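Praltevham Reading Room, progress report to the Pondik Fund

Hi all, and thank you for the patience on this one! I know the December report was meant to be short, but a lot has happened with the listening project and I'd sooner tell you too much than too little.

So, the big news first. We have 943 recorded stories in the archive now. The target in our application was 1000 by the end of the grant, and I remember thinking that was a bit cheeky when I typed it. We'll get there, I'm fairly sure, though the last stretch is slower going because most of the easy yeses have already sat down and talked to us. The people left are the ones who say "oh, I don't have anything interesting to tell you" and then go on for an hour about the ferry strike.

Antonina Dovhaniuk has taken over the transcribing and she's wonderful at it. She caught that we'd been spelling Atach (the old mill quarter) two different ways in the index, which explains why searches kept coming up half empty. That's all fixed, and the corrected index went to the library last month. She's also started a list of dialect words that come up again and again. It wasn't in the plan, but I'd love to talk to you about printing it as a little booklet if there's anything left over.

The booth is in use most afternoons. We moved it away from the front door after the spring, when every second recording had somebody stamping their boots in it, and the sound is so much better! People seem to relax in there too. We tried sitting the interviewer outside with headphones for a while and it was awful, everybody froze up, so we've gone back to two people squeezed in together.
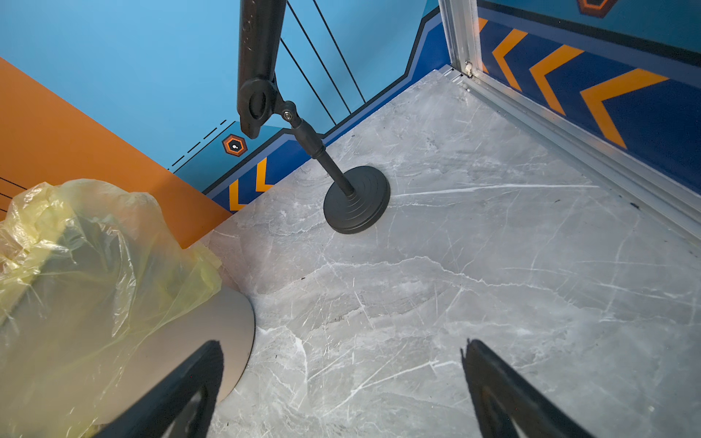 Inside the booth: the marble-patterned floor and the black adjustable stand on its round base.

Money next. We had 3000 set aside for equipment and travel this period and we've stayed inside it, with 80 left that I'd like to carry over for batteries and bus fares if you're okay with that. The Devadiga trips cost more than I guessed (two buses each way, and the second one doesn't wait for the first) but we got some of our best material out there, including a whole set of harvest songs from three sisters who corrected each other all the way through.

Where we're behind is the school sessions. I'd promised four and we've done two. One was moved for exams and the other just fell off the calendar, and that was my fault. Both have new slots next term and the teachers have confirmed.

Still to do before the final report: finish the consent forms for the early recordings, get the backup drive over to the library, and pick the stories for the listening evening. If any of you want to come to that, please do, I'll save you seats near the front. Send me questions whenever you like, mornings before ten are best for a call.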